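Section 4. Setting up the worktop
Miltside kitchen guide, for tenants and weekend lets
Updated Monday, May 24, 2021. Changes to N. McKinnon please

Read section 3 first (water and electrics). Allow 9 minutes for this one, less once you know where things live.

4.1 Clear the middle

1. Everything off the middle of the worktop. Pots to the back, appliances to the left, tray to the right.
2. Wipe down. Damp cloth, drop of washing-up liquid. No vinegar, no lemon, no scouring powder. The marble pattern marks if you scrub at it.
3. Dry with the towel.
4. Board down, groove side up. Leave a hand's width all round so you can get hold of the ends.

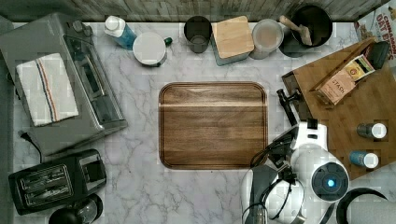
Fig. 4a. Board in the middle, tea tray on the right.

NOTE: the board is the heavy one with the groove round the edge. Raw meat goes on the plastic board from the drawer under the kettle, never on this one.

4.2 Back row

Tall things at the back, against the wall. Order doesn't matter much but keep the utensil pot where you can reach it without leaning over anything hot.

1. Canisters together, lids on. Press the lids, they ride up.
2. Handles in the utensil pot pointing up, obviously. Knives do not go in the pot.
3. Dry goods in something with a lid. Open packets get damp and then we get moths, see section 9.
4. Bottles upright after use, cap tight.

4.3 Toaster and toaster oven

1. Both on the left. Check the flex isnt under either one.
2. Pull the toaster forward before switching on. Nothing over the slots.
3. Keep the vents on the oven clear.
4. Crumb trays out once a week, tip in the bin, wipe, back in. Unplug first.

CAUTION: Take any towel off the top of the oven before you switch on. Top gets very hot and stays hot after the bell. Wait for it to cool before putting anything back.

CAUTION: Do not run the toaster and the oven both at once with the kettle on. Trips the lot. Fuse box is in section 3.
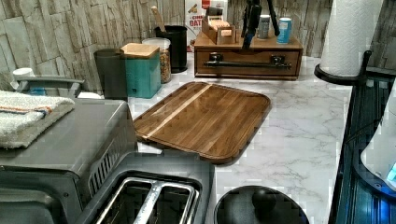
Trefor Llewellyn wrote in to ask whether the board could live upright behind the canisters between meals, as it takes up all the chopping room when you only want a slice of toast. Yes, fine, if its properly dry. Stand it on the long edge so it doesn't tip. Oil it in March and again when it starts to look thirsty, 2 thin coats, wipe off the extra.

4.4 Tea tray

1. Tray on the right, clear of the sink splash.
2. Tea box on the tray, open end where people can get at it. Refill from the top cupboard, Ridis delivery comes with the dry shopping.
3. Small spice jars can share the tray. Lids tight before you lift it.
4. Carry with two hands. Hot mugs go on a mat.

NOTE: wipe under the tray too. Sugar gets under there and sets like glue.

4.5 Round the sink

1. Plugs and flexes away from the edge of the sink. Move them before you run teh tap.
2. Brush back in its pot, shake it first.
3. Dry the rim and the strip of worktop behind. Water sits there.
4. Nothing left standing in the sink overnight.
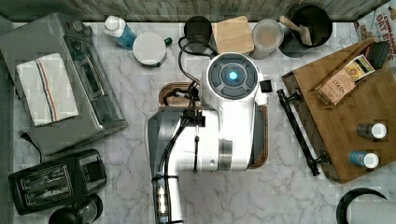 Fig. 4c. Sink side, with oven and toaster left, tray right.

4.6 Before you go

Oven off at the wall, toaster off at the wall. Towel hung up. Lids on. Board dry.

Missing or broken bits, tell Rhun Pumphrey or leave a note in the Trunstead folder. Section 5 is the fridge.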